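I promised a few of you in the comments that I'd write up what happened with the grasp planner, and then July got away from me, so pull up a chair because I am going to take my time with it.

Some background for anyone new. I work on Lutinness, which is the planning layer that sits between our perception code and the joint controllers for a two-armed setup. It takes a list of objects and poses, decides which arm should go for what, and hands down a trajectory for each arm and its hand. For most of last year it did this with a pile of rules that I wrote myself and was very fond of. If the object is left of center, use the left arm. If it's round, wrap the fingers. If it's a cylinder lying down, come in from above. I could tell you what every line was for, and I still lost a good part of every week to it.

The trouble was the handoff between deciding and moving. The planner would pick a grasp, the trajectory optimizer (ours is called Asier, and it's older than my time on the team) would find that the wrist couldn't get there without the forearm passing through something, and it would send back a plain "no." Just that. No reason, no nearest miss, nothing you could use. So the planner would shrug and try the next grasp on its list, and the next, and on a bad day I'd watch it go through all 100 candidates for one piece of fruit before giving up and declaring the fruit unreachable.

Usha Kamath was the one who said we should stop treating the optimizer like a judge and start treating it like a coworker. I'm paraphrasing, she put it better and there was a whiteboard involved. Her idea was that every failed solve already knows a great deal. It knows which constraint was violated, at what point along the path, and by how much. We were computing all of that and throwing it in the trash! So we changed the return type. Now a failed solve comes back with the worst constraint, the time step where it happened, and the gradient of the violation with respect to the grasp pose, and the planner uses that to nudge the grasp and ask again.
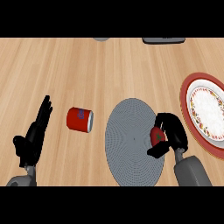 It took me four tries to get the nudging right. The first version took steps that were too big and the grasps wandered off the object entirely. The second was so timid that it was slower than the old list. The third worked nicely on spheres and went to pieces on anything with a long axis, and that one was my own fault, as I had been updating position and orientation with the same step size, like meters and radians were old friends. The fourth splits them, scales each one by how much room the hand has, and caps the whole business at a small number of retries before it moves on to a fresh candidate.

We keep a regression suite of 471 tabletop layouts in simulation, and the old planner found a full plan for 322 of them. I had that number on a sticky note on my monitor for so long that it faded. I'm not going to give you the new one yet, as Chaimae Abdel Rahman found a bug in how we count a success when both arms are asked to move at once, and I'd like to rerun everything before I brag. I will say that I've taken the sticky note down.

Chaimae's bug is worth a paragraph of its own. Each arm's path was being checked against the table and the objects, and against the other arm - but against the other arm's starting posture only. So if the left arm was going to travel, the right arm's plan had no idea. Most of the time you get away with it, which is how it sat in there so long. She found it by scrubbing through the logs in Clareck, our replay viewer, with the collision shapes turned on, on a Wednesday when the rest of us were at lunch. The fix is to check both paths on a shared clock, and it costs more time per query than I'd like. I've been caching the swept volumes of whichever arm gets planned first, and that helps, though the cache goes stale the moment you nudge a grasp, so I'm back to thinking about it in the shower.

A couple of you asked whether a learned policy would make all this moot. Maybe! I have nothing against them. But when something goes wrong I like being able to open a log and read which constraint complained, and I have gotten pretty attached to that.

Next on my plate is the perception side. Arancibia, our pose estimator, reports a confidence for each object, and so far the planner ignores it completely. I'd like the grasp margins to widen when the pose is shaky, and I have half a branch that does it for position and nothing at all for rotation. If you've done this for rotations without making a mess of it, please leave me a comment, I'd love to hear how you set it up.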